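Chapter 12
Reading the Title Sequence

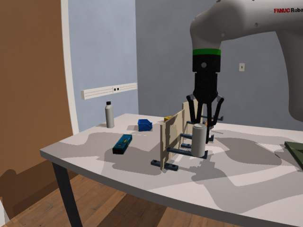 I learned to read pictures from cartoon title sequences, lying on my stomach on a shag carpet with a bowl of cereal going soft next to my elbow. In those days you didn't get to skip the opening! You sat through it every single week, and by March of third grade I could have drawn most of them from memory (badly, but I could have done it). What I was picking up without knowing it is the thing we'll work on in this chapter, the way a designer tells your eye where to go. Take the robot arm at the top of the page. Nearly all of it is light gray over a pale table, so the bright green ring at the wrist jumps right out, and after that you probably went up to the red letters of FANUC on the upper section. Two spots of strong color, and your eye has a route. Cartoon title designers leaned on that trick all the time, and once you start looking for it you won't be able to watch an opening the old way again. Sorry about that.

The show I'm going to lean on most is Cendar, made at the Follstead studio and paid for mostly by Barketti, a toy company that wanted to sell a lot of plastic swords. If you've never seen it, don't worry, hardly anyone under forty has. The plot is easy. A lighthouse keeper's kid finds a talking compass and gets bossed around by it for the rest of the series. The opening runs 50 seconds and I think it's one of the best pieces of children's television ever put on film, which is a strange thing to say about a show where the villain is a walrus.

I came back to it as a grown-up when I bought a box of old VHS tapes at an estate sale. Somebody had recorded whole mornings of TV and left the commercials in. I popped in the first tape, the tracking lines rolled up the screen, and there was the compass! I watched that opening over and over until my coffee was cold, with a legal pad on my knee, writing down what was on screen at every cut.

Most of what I know about how it was made comes from Kálmán Borbély, who drew the layouts. We talked on the phone for an entire afternoon. He told me the sequence was planned before there was a finished script for the first episode, and that Barketti had sent over a list of toys that had to show up in it. "They gave me a shopping list," he said, "so I made a parade." You'll see what he means in section 12.2, where the raft, the sword and the walrus's sled all cross the screen left to right on the same beat of the drum.

He also explained the yellow. Look at any three seconds of the opening and you'll find a single yellow thing in it: a lamp, a raincoat, the needle of the compass. Everything around it is blue or brown. Borbély called this "the crumb," as in a trail of crumbs, and we'll use his word for the rest of the chapter because I like it better than the official one.

Before you go on, I'd like you to do a little homework, and it's the fun kind. Pick the opening of a cartoon you loved as a kid. Watch it once with the sound on, just for the pleasure of it. Then watch it again with the sound off and write down the first thing you look at after each cut. Don't think too hard, and don't fix your answers afterward (I can always tell). Hang on to those notes, as we'll mark them up together at the end of section 12.3.

Words to watch for in this chapter

Crumb: a small patch of strong color that pulls the eye from one shot to the next.
Sting: the short burst of music under the show's name.
Roll call: the run of quick shots that introduces the main characters.
Hold: a drawing left on screen longer than the action needs, usually so a sponsor gets a good look at the toy.

12.1 The first three seconds

An opening has to grab a kid who is halfway to the kitchen. Cendar does it with a foghorn over a black screen. Then the lamp comes on, yellow, way down in the left corner, and the camera starts drifting toward it before you can see what it's lighting up.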